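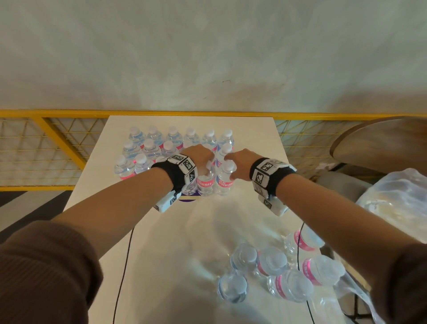
Weltby to Open Cooling Rooms and Water Points in June

24/05/2021

The town of Weltby will open 11 cooling rooms and staffed water points next month under a summer heat plan approved by the town council.

The plan extends a trial held last summer at the public library and the Panicker Street recreation center. Over 300 residents used the two buildings during the trial, according to a report presented to council members before the vote.

Under the new arrangement, cooling rooms will open whenever the county issues a heat advisory. Hours will be noon to 8 p.m., with the library staying open until 9 p.m. Drinking water will be given out free at every location, and residents may bring their own bottles to fill.

"Last year people were driving across town and finding the doors locked at five," said Annapurna Kulkarni, the town's public health coordinator. "The longer hours were the first thing they asked for, and the second was somewhere to sit that wasn't a hallway."

The locations include the library, the recreation center, both fire stations, the senior center on Mill Road and the lower level of the town hall. The remaining sites are school cafeterias and church halls on the east side, where many of the older apartment buildings have no central air conditioning.

A survey mailed to east side households in the winter drew 314 replies. The most common complaint was the cost of running window units at night. Residents also asked for better bus service to the cooling rooms, and the town has agreed to waive fares on Route 601 on advisory days. The route runs from the Fleltska apartments to the town hall, stopping at the library and the senior center.

Pets in carriers will be allowed at the recreation center and at the Mill Road site. Service animals are welcome everywhere.

Hellano, a beverage distributor based in the town's industrial park, will supply bottled water for the first month. The town will buy water for the rest of the season through its regular supply contract.

Council member Satish Rajan voted for the plan but said he wanted a review before the end of the summer. He questioned whether the east side schools could be staffed in the evening without overtime.

"I support this and I want it open," Rajan said. "I'd also like to see the payroll numbers before we commit to doing it again next year."

Kulkarni said the health department would report back to the council in the fall. Staff at each site will be trained to spot signs of heat exhaustion and will have a direct line to the fire department.

Residents who cannot leave home during a heat advisory can ask for a daily check-in call. Sign-up forms are at the library front desk and the town clerk's office.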